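불라리 케이블 니트 블랭킷 두 달 사용 후기

침대 위에 덮어 두는 얇은 담요를 찾다가 불라리(Bulari)의 케이블 니트 블랭킷 크림색을 샀다.

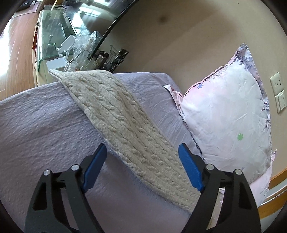 원래 쓰던 것은 극세사 담요였다. 따뜻하기는 한데 정전기가 심하고 세탁을 거듭하니 표면이 뭉쳤다. 그래서 이번에는 니트 조직으로 된 것 중에서 골랐고, 마지막까지 탈라노(Talano)의 와플 블랭킷과 비교했다. 탈라노 쪽이 더 가볍고 값도 쌌지만 매장에서 만져 보니 너무 얇아서 에어컨 바람을 막아 줄 것 같지 않았다. 불라리는 패스트데일(Fastdale) 온라인몰에서 주문했다. 당시 그 상품에 달린 후기가 3,363개였는데, 낮은 별점만 골라 읽어 보니 불만은 대부분 무게와 건조 시간에 관한 것이었다. 둘 다 써 보니 맞는 말이었다.

색상
상품명은 크림이다. 흰색을 기대하면 실망할 수 있다. 아침에는 베이지에 가깝고 저녁에 스탠드를 켜면 노란 기가 조금 올라온다. 나는 연한 라벤더색 시트에 흰색과 연분홍이 섞인 베개를 쓰고 있어서 그 위에 올려 두면 무난하게 어울린다. 순백색 침구 위에서는 누렇게 보일 수도 있겠다. 같은 제품으로 회색도 있는데 직접 보지는 못했다.

짜임
꽈배기 무늬가 길이 방향으로 줄지어 있고 그 사이에 긴 골이 있다. 무늬가 꽤 도드라져서 손으로 쓸면 굴곡이 그대로 느껴진다. 맨살에 닿아도 따갑지 않았다. 다만 반지나 손톱 끝에 코가 걸리는 일은 있다. 나도 2번 걸렸고, 한 번은 올이 조금 빠져나와서 코바늘로 뒤쪽에 밀어 넣었다. 발톱을 세우는 고양이가 있는 집에는 권하지 않는다.

가장자리는 따로 천을 대지 않은 마감이다. 그래서 침대에 펼쳐 두면 테두리가 살짝 말린다. 세탁 직후에 손으로 펴서 말리면 며칠은 괜찮은데 곧 다시 말린다. 쓰는 데 지장은 없지만 호텔 침구처럼 반듯하게 떨어지는 모양을 원하는 사람은 신경이 쓰일 것이다.

무게와 보온
들어 보면 생각보다 묵직하다. 8월에는 에어컨을 켜고 이것만 덮고 잤는데 춥지도 덥지도 않았다. 에어컨을 끄면 덥다. 한겨울에 단독으로 쓰기에는 부족할 것 같고 이불 위에 한 겹 더하는 용도면 충분해 보인다. 낮잠 잘 때는 반으로 접어 다리만 덮는다. 침대 끝으로 넘겨 걸쳐 두면 무게 때문에 밤사이 조금씩 흘러내린다.

세탁
지금까지 3번 빨았다. 세탁망에 넣어 찬물 울코스로 돌렸고 건조기는 쓰지 않았다. 줄어든 느낌은 없다. 대신 마르는 데 오래 걸린다. 저녁 8시에 널면 다음 날 오후까지도 꽈배기 부분이 축축하다. 건조대 한 칸에 걸면 길이 방향으로 늘어나니 두세 칸에 걸쳐 눕혀서 말리는 편이 낫다. 첫 세탁 때는 물에 보풀이 제법 떠 있었고 두 번째부터는 줄었다.

보관
부피가 크다. 접어서 서랍에 넣으려다 포기하고 레마(Lemma) 수납 가방을 따로 샀다. 옷걸이에 걸면 어깨 부분이 늘어나서 자국이 남는다.

좋았던 점
정전기가 없다. 무늬가 또렷하고 세탁 후에도 눌리지 않았다. 맨살에 닿는 느낌이 부드럽다.

아쉬운 점
건조 시간이 길다. 테두리가 말린다. 올이 걸리기 쉽다. 동봉된 세탁 안내문이 영어로만 되어 있다.

침대에 늘 펼쳐 두고 쓸 사람에게는 괜찮은 물건이다. 자주 빨아야 하는 집이라면 와플 조직 쪽이 편할 것이다. 나는 겨울에 이불과 겹쳐 써 보고 달라진 점이 있으면 글을 고쳐 두겠다.

글쓴이: 아베네제르 이메르 (Abenezer Yimer)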